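체크 원단으로 식탁보 만들기: 모서리를 액자처럼 접어 박는 방법

2020년 4월 11일

지난번에 냅킨 만드는 법을 올린 뒤로 "그럼 식탁보도 똑같이 하면 되나요?" 하는 댓글을 꽤 받았어요. 답부터 드리자면 거의 똑같습니다. 네모난 천의 네 변을 접어 박는 일이니까요. 다만 천이 커지면 냅킨에서는 눈에 안 띄던 것들이 슬그머니 드러나요. 올이 살짝 틀어진 것, 모서리가 뭉툭한 것, 한쪽 자락만 축 처지는 것 같은 일들이요. 저도 첫 식탁보는 한쪽이 기우뚱해서 꽃병으로 눌러 놓고 한참을 썼답니다(그 식탁보는 지금 다림판 덮개로 잘 지내고 있어요).

오늘은 체크무늬 천을 기준으로 설명할게요. 체크를 고른 건 제가 좋아해서이기도 하지만, 처음 만드시는 분께 체크만큼 친절한 천이 없기 때문이에요. 선이 이미 그어져 있잖아요! 자를 대지 않아도 어디가 똑바른지 보이고, 접을 때도 무늬를 따라가면 되고요. 대신 삐뚤어지면 그것도 아주 잘 보입니다. 그 이야기는 뒤에서 천천히 할게요.

준비물

- 식탁보용 원단 (면이나 면마 혼방, 너무 얇지 않은 것)
- 원단과 비슷한 색의 재봉실
- 다리미와 다림판, 분무기
- 긴 자, 줄자
- 시침핀 넉넉히
- 물에 지워지는 초크펜
- 잘 드는 재단 가위
- 끝이 뭉툭한 젓가락이나 송곳 대용품 (모서리 뒤집을 때)

실은 저는 Jamer에서 나온 면실을 씁니다. 특별한 이유는 없고, 동네 부자재 가게에 늘 있는 게 그거라서요. 집에 있는 실이면 충분해요. 색이 고민되시면 체크에서 가장 넓은 면적을 차지하는 색보다 한 톤 어두운 실을 골라 보세요. 실패에 감긴 색은 진해 보여도 한 가닥으로 풀면 훨씬 연해지거든요. 가게에서 실 끝을 조금 풀어 천 위에 올려 보면 금방 아실 거예요.

치수 정하기

먼저 식탁의 가로와 세로를 재고, 옆으로 얼마나 늘어뜨릴지를 정합니다. 이 늘어지는 부분을 저희끼리는 그냥 '자락'이라고 불러요. 자락 길이에는 정답이 없어요. 매일 밥 먹는 식탁이라면 앉았을 때 무릎에 닿을락 말락 한 정도가 편하고, 손님용이라면 좀 더 길어도 예쁩니다. 어린아이나 고양이가 있는 집이라면 짧게 하세요. 당기고 싶은 높이에 천이 있으면 당기는 게 당연하더라고요.

계산은 이렇게 합니다.

가로: 식탁 가로 + 자락 길이 두 번 + 시접 두 번
세로: 식탁 세로 + 자락 길이 두 번 + 시접 두 번

시접은 한 변에 4cm를 잡습니다. 2cm를 접고, 다시 2cm를 접어서 박을 거예요. 조금 넉넉하다 싶으실 텐데 식탁보는 가장자리에 무게가 있어야 얌전하게 떨어진답니다. 시접을 아끼면 빨 때마다 끝이 돌돌 말려 올라와서 다림질할 때마다 후회하게 돼요.

연습 삼아 작은 것부터 해 보고 싶으시면 협탁이나 보조 테이블부터 시작하시는 것도 좋아요. 저희 집 거실 보조 테이블은 폭이 49cm인데, 자투리 천으로도 충분히 나오고 저녁 먹고 시작해도 자기 전에 끝납니다. 모서리 네 개를 접어 보는 연습은 크기와 상관없이 똑같이 되니까, 큰 천 앞에서 긴장되는 분께 권하고 싶어요.

자락 길이가 도무지 감이 안 오면 집에 있는 침대 시트나 큰 수건을 식탁에 걸쳐 놓고 의자를 넣었다 뺐다 해 보세요. 숫자로만 생각할 때와 눈으로 볼 때가 참 다르거든요. 저는 늘 처음 생각보다 조금 짧은 쪽으로 마음이 바뀌더라고요. 정한 길이는 종이에 적어서 천 사러 갈 때 꼭 들고 가시고요. 가게에서 예쁜 천들에 둘러싸이면 머릿속 숫자는 다 날아갑니다.

천 고르고, 빨고, 다리기

천을 고를 때는 손으로 한 번 꽉 쥐었다 펴 보세요. 구김이 심하게 남는 천은 식탁보로 쓰면 다리미와 너무 친하게 지내야 해요. 빛에 비춰서 건너편이 훤히 보이는 얇은 천도 식탁 위에서는 자꾸 밀립니다. 저는 Manninen 원단집의 중간 두께 면을 몇 번 써 봤는데 무게감이 적당해서 만족했어요. 폭이 넓은 커튼용 원단도 좋은 선택이에요. 큰 식탁이라면 이어 붙이지 않고 한 장으로 만들 수 있으니까요.

체크 천이라면 한 가지만 더 확인해 주세요. 무늬가 짜서 나온 것인지, 위에 찍은 것인지요. 뒤집어 보면 압니다. 앞뒤 색이 비슷하면 실을 염색해 짠 천이고, 뒷면이 허옇게 연하면 프린트예요. 짠 체크는 무늬 선이 곧 올의 방향이라 선만 따라 자르면 됩니다. 프린트는 무늬와 올이 살짝 어긋나 있는 경우가 있어서, 많이 어긋난 천은 저는 그냥 내려놓아요. 무늬를 따르면 세탁 후에 틀어지고, 올을 따르면 처음부터 무늬가 기울어 보여서 어느 쪽으로 해도 마음이 편치 않거든요.

집에 가져오면 자르기 전에 반드시 한 번 빨아 주세요. 귀찮으신 거 알아요. 저도 새 천은 당장 자르고 싶어서 손이 근질근질합니다. 그래도 면은 줄어드는 천이고, 다 만든 뒤에 줄면 그때는 방법이 없어요. 나중에 세탁할 때와 같은 온도로 돌리고, 탈수는 짧게, 살짝 축축할 때 걷어서 다립니다. 다릴 때는 문지르듯 밀지 마시고 꾹 눌렀다가 들어서 옮겨 주세요. 세게 밀면 천이 대각선으로 늘어나서 애써 맞춘 올이 다시 틀어져요.

올이 틀어졌는지 보려면 천을 반으로 접어 식서끼리 맞춰 보세요. 식서라는 건 천 양옆의 풀리지 않는 단단한 가장자리예요. 맞췄을 때 접힌 쪽이 울면 틀어진 겁니다. 짧아 보이는 대각선 방향으로, 둘이서 양 끝을 잡고 살살 당겨 주면 웬만큼은 돌아와요. 혼자라면 한쪽을 무거운 책으로 눌러 두고 하세요.

재단하기

넓은 바닥이 제일 좋습니다. 청소기 한 번 돌리고, 천을 펼치고, 손바닥으로 안에서 바깥으로 쓸어 편 다음에 잠깐 그대로 두세요. 천도 숨 돌릴 시간이 필요해요.

체크의 어느 줄을 한가운데에 놓을지를 먼저 정합니다. 줄 하나를 가운데 두어도 되고, 칸 하나를 가운데 두어도 돼요. 중요한 건 양쪽 끝이 같은 모습으로 끝나는 거예요. 한쪽은 흰 칸으로 끝나고 맞은편은 진한 칸으로 끝나면 식탁에 깔았을 때 묘하게 한쪽으로 쏠려 보입니다. 중심 줄에 시침핀을 몇 개 꽂아 표시하고, 거기서 양쪽으로 같은 길이를 재어 나가세요. 무늬 때문에 계산보다 조금 길거나 짧아지더라도 무늬를 따르시는 편이 예쁩니다. 자락이 손가락 한 마디 길어지는 건 안 보여도 반 칸 어긋난 체크는 보이거든요.

가위질은 길게 길게 합니다. 날 끝까지 다 다물지 말고, 조금 남았을 때 다시 벌려 앞으로 나가면 가장자리가 톱니처럼 되지 않아요. 천을 들지 말고 바닥에 붙인 채로 자르시고요. 식서는 잘라내 주세요. 다른 부분보다 촘촘해서 그대로 접어 넣으면 빨고 나서 그쪽만 오그라들 수 있어요.

접어서 다리기

바느질보다 중요한 순서예요. 여기서 꼼꼼히 다려 두면 박는 건 정말 금방입니다.

1. 안쪽 면이 위로 오게 놓고, 네 변을 모두 2cm씩 접어 다립니다.
2. 접은 상태 그대로 다시 2cm를 접어 다립니다. 역시 네 변 모두요.
3. 두 번째 접은 것만 펼칩니다. 첫 번째 접은 것은 그대로 두세요.

펼쳐 보면 모서리 근처에서 두 줄의 다림선이 서로 만나는 점이 보일 거예요. 이 점이 완성되었을 때 식탁보의 뾰족한 끝이 됩니다. 초크펜으로 콕 찍어 표시해 주세요.

두꺼운 종이에 2cm 선을 그어서 천과 같이 접으며 다리면 자를 대는 것보다 훨씬 빨라요. 이 방법은 바느질 모임에서 만난 Arif Sivakumar 씨에게 배웠는데, 과자 상자 뒷면을 잘라 쓰시더라고요. 저도 그 뒤로 빳빳한 상자는 함부로 못 버립니다.

모서리 박기

이제 제일 재미있는 부분이에요! 말로 들으면 복잡한데 손으로 해 보면 '아, 이거구나' 하실 거예요. 종이로 먼저 접어 보셔도 좋고요.

1. 모서리를 겉면끼리 마주 보게 대각선으로 접습니다. 이웃한 두 변의 접힌 가장자리가 나란히 겹쳐져야 해요.
2. 아까 찍어 둔 점이 대각선 접힌 선 위에 와 있는지 봅니다. 안 맞으면 핀을 빼고 다시 맞추세요.
3. 그 점에서 시작해 대각선 접힌 선과 직각이 되도록, 겹쳐진 가장자리까지 선을 긋습니다.
4. 선을 따라 박습니다. 시작과 끝은 되돌아박기를 해 주세요.
5. 바깥쪽 삼각형을 조금만 남기고 잘라내고, 뾰족한 끝 쪽도 살짝 쳐 냅니다.
6. 시접을 양쪽으로 갈라 손톱으로 꾹꾹 누른 뒤 뒤집습니다. 젓가락으로 안에서 살살 밀어 각을 잡아 주세요.

세 번째 순서에서 직각이 잘 안 나오시면 엽서나 명함의 모서리를 대고 그리시면 됩니다. 그리고 여섯 번째에서 너무 세게 밀지 마세요. 저는 신이 나서 콱 밀었다가 젓가락이 뿅 하고 튀어나온 적이 있어요. 그 모서리는 벽 쪽으로 놓고 씁니다.

네 모서리를 모두 뒤집고 나면 액자처럼 대각선 이음이 생기고, 네 변은 미리 다려 둔 선을 따라 저절로 접혀 들어가요. 시침핀을 촘촘히 꽂고, 안쪽 접힌 선에 바짝 붙여 한 바퀴 빙 둘러 박으면 됩니다. 시작은 모서리가 아니라 변의 중간에서 하세요. 모서리에 다다르면 바늘을 꽂은 채로 노루발을 들고 천을 돌린 다음 다시 내려서 박습니다. 땀 길이는 평소보다 조금 길게 잡으시면 겉에서 봤을 때 여유 있고 단정해요.

박는 동안 천의 나머지 부분이 재봉틀 아래로 늘어지면 무게 때문에 바늘땀이 휘어요. 옆에 의자를 하나 붙여서 천을 올려 두세요. 재봉틀이 없는 분은 공그르기로 하셔도 아주 곱습니다. 시간은 걸리지만 라디오 들으면서 하기에 이만한 일이 없지요.

체크의 색과 크기 고르기
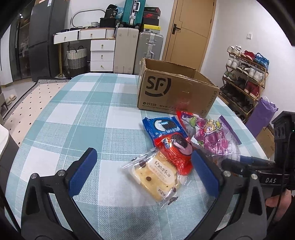 체크 식탁보의 색을 고를 때는 식탁 위에 자주 올라오는 것들을 떠올려 보시면 도움이 돼요. 원단집에서 한 조각만 보면 진한 색이 또렷하고 근사해 보이는데, 식탁 크기로 넓어지면 그릇이며 컵이며 다 묻혀 버리는 일이 있거든요. 연한 파랑에 청록과 흰색이 섞인 이런 체크는 그 점에서 참 무난합니다. 투명한 봉지에 든 연노란 비스킷처럼 색이 옅은 것을 올려도 바탕에 파묻히지 않고 따뜻하게 살아나요. 접시에 옮겨 담지 않고 포장된 과자를 그대로 늘어놓아도 바탕의 무늬가 상차림을 반쯤 해 주는 셈이고요. 반대로 베이지나 크림색 계열 체크는 빵과 과자가 전부 같은 색으로 보이기 쉬우니, 그런 천을 고르셨다면 그릇 쪽에 색을 주시면 좋아요.

체크의 크기도 한번 생각해 보세요. 작은 체크는 얼룩이 덜 보이고 귀여운 대신 넓게 펼치면 눈이 조금 어른거리고, 큰 체크는 시원하지만 중심 맞추기를 대충 하면 바로 티가 나요. 작은 식탁에는 작은 체크라는 말도 있는데 저는 꼭 그렇게 생각하지는 않아요. 작은 식탁에 커다란 체크를 깔면 의외로 식탁이 넉넉해 보이더라고요. 가게에서 천을 볼 때 몇 걸음 물러서서 실눈을 뜨고 보세요. 주인 눈치가 좀 보여도 꼭 해 보시길요.

세탁과 보관

첫 세탁은 단독으로 해 주세요. 짙은 색이 들어간 체크라면 더 그렇습니다. 기름 얼룩은 주방 세제를 한 방울 떨어뜨려 손끝으로 문질렀다가 헹구고, 커피나 차 얼룩은 마르기 전에 미지근한 물로 눌러 닦는 게 제일이에요. 문지르면 번집니다. 촛농이 떨어졌으면 굳힌 다음에 떼어 내고, 종이 행주를 위아래로 대고 낮은 온도로 다리면 남은 것이 종이로 옮겨 가요.

널 때는 모서리를 한 번씩 톡톡 당겨서 각을 잡아 주세요. 액자 모서리는 여기만 잘 말려도 다림질이 절반으로 줄어듭니다. 보관은 접는 것보다 마는 쪽을 권해요. 포장지 심이나 돌돌 만 수건에 감아 두면 꺼내서 바로 깔 수 있고, 접힌 자국이 한가운데를 십자로 가로지르지 않아서 좋아요. 서랍이 좁아서 접어야 한다면 꺼낼 때마다 접는 자리를 조금씩 바꿔 주시고요.

자주 받는 이야기 몇 가지

모서리가 뭉툭해요. 대개는 바깥쪽 삼각형을 덜 잘라냈을 때 그렇습니다. 다시 뒤집어서 조금 더 쳐 내 보세요. 바늘땀 가까이까지는 가지 마시고요.

한 바퀴 박고 나니 변이 물결쳐요. 재봉하면서 천을 손으로 당기신 것 같아요. 분무기로 물을 뿌리고 눌러 다리면 많이 가라앉습니다. 그래도 남으면 그 변만 뜯어서 노루발 압력을 조금 낮춰 다시 박아 주세요.

천 폭이 식탁보다 좁아요. 가운데에 이음선을 두지 마시고, 한 폭을 가운데 두고 양옆에 같은 너비로 이어 붙이세요. 이음선이 자락 쪽에 떨어지면 거의 눈에 띄지 않습니다. 체크라면 무늬 한 칸의 경계에서 잇는 것이 가장 깔끔하고요.

둥근 식탁은 어떻게 하나요. 둥근 것은 접는 법부터 달라서 따로 써야 할 것 같아요. 바이어스 테이프가 필요하고, Mallico 테이프와 직접 만든 테이프를 비교해 보는 중이라 9월쯤에는 올릴 수 있을 거예요. 그때까지는 네모난 식탁보를 둥근 식탁에 깔아 보세요. 모서리 네 개가 길게 늘어지는 모양도 꽤 멋스럽답니다. 만드시다가 막히는 데가 있으면 댓글 남겨 주시고, 다 만드신 분은 어떤 체크를 고르셨는지도 꼭 알려 주세요. 저는 남의 집 식탁보 이야기가 그렇게 재미있더라고요!

함께 보면 좋은 글
- 자투리 천으로 냅킨 만들기
- 시침핀, 어디에 얼마나 꽂을까
- 면 원단 선세탁하는 법
- 손바느질 공그르기 천천히 배우기
- 낡은 식탁보로 다림판 덮개 만들기

Zivuditz 바느질 소식지
2,402명이 함께 받아보고 있어요. 이메일 주소를 남겨 주시면 새 글과 무료 도안을 보내 드립니다. 구독은 언제든지 해지할 수 있습니다.

이 사이트는 더 나은 이용 환경을 위해 쿠키를 사용합니다. 계속 이용하시면 쿠키 사용에 동의하시는 것으로 봅니다. 동의 | 설정 변경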